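Denda Furnished Rentals - Frequently Asked Questions
Last updated 23/10/2026

How do I apply for an apartment?
Fill in the form on the Planix tenant portal and upload a photo ID and your two most recent pay stubs. We answer most applications within 10 business days.

What does "furnished" include?
Every unit comes with a sofa, a bed frame and mattress, a table with chairs, and basic cookware. Linens and towels are not included. Laptops and other electronics belong to the tenant and are not covered by our insurance. 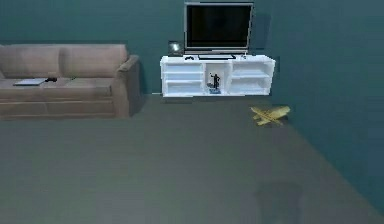
How much is the deposit?
The deposit is $782 for all one-bedroom units, paid before you pick up the keys. There is a separate cleaning fee of $151, charged once at move-out.

Can I move the kitchen furniture?
Freestanding pieces can be moved within the unit. Anything fixed to the wall has to stay where it is. Please lift cabinets - do not drag them, as tile repairs are billed to the tenant.

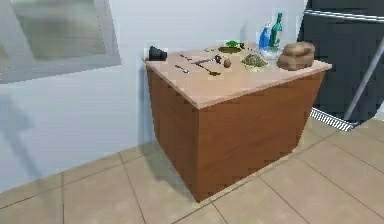
Kitchen cabinet with wood sides, tile floor

Are utilities included?
Water and trash pickup are included at both Gonel Court and Doucet House. Electricity is in your name at Gonel Court. At Doucet House we pay it and add it to your monthly bill.

Can I paint or hang things on the walls?
Small nails are fine. Painting needs written approval, and you may be asked to return the wall to its original color when you leave.
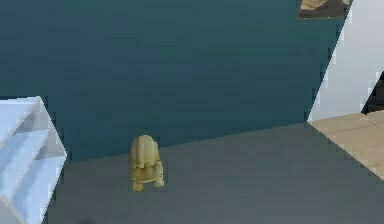 Teal wall and gray floor

Are pets allowed?
One cat or one small dog per unit. Send us the vaccination record before the animal moves in.

How long is the lease?
The standard lease is 11 months. Month-to-month terms are available after that at the same rent.

How do I report a repair?
Use the Repairs tab in Planix. For a leak or a lockout, call the office number printed on your lease - it is answered day and night.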